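Why Do Baskets Have Holes?

Look around your home and you will probably find a few plastic baskets. There may be one in the bathroom with hairbrushes in it, one in the kitchen for clothespins or lemons, and one on a shelf full of building bricks. Many of them have rows of small holes in the bottom or the sides. The holes are put there on purpose.

Air and water

A wet thing dries when the water in it moves into the air. If you drop a wet washcloth into a solid bowl, water runs down and makes a puddle under it. The air in the bottom of the bowl hardly moves, so the cloth stays damp for a long time. In a basket with holes, the water can drip out and air can come in from underneath.

Fruit and vegetables like moving air too. Potatoes shut in a plastic bag get damp, and damp potatoes rot sooner. Crumbs and sand also fall through the holes, so shake a basket over the sink or outdoors before you put it back.

Less plastic

Every hole is a place where no plastic is needed. That makes the basket lighter and cheaper to make. At the Stikura factory in Weltodstead, a small basket with holes weighs 80 grams. A tray of the same size with a solid bottom weighs 23 grams more.

How a basket is made

Most plastic baskets are made in a mold. A mold is a metal block with a space inside it in the shape of the basket. Small plastic beads are mixed with color and heated until they melt. A machine pushes the melted plastic into the mold. Little metal pegs stand where the holes will be, and the plastic flows around them. The mold is cooled, then it opens and the basket drops out – holes and all. One basket takes 22 seconds.

Sorting with baskets

A basket is also good for keeping small things together. Pick one kind of thing for each basket, such as sponges, crayons or toy cars. A low basket works best for small things because you can see everything without digging.
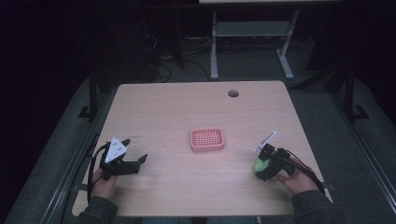 What size should the holes be?

They should be smaller than the smallest thing you want to keep in the basket. A sponge is fine in almost any basket, but beads and puzzle pieces can slip through and get lost. For those, use a box with a solid bottom.

Words to know

Mold: a hollow shape that melted plastic is pushed into.
Perforated: having many small holes.
Rot: to go soft and bad, as old fruit does.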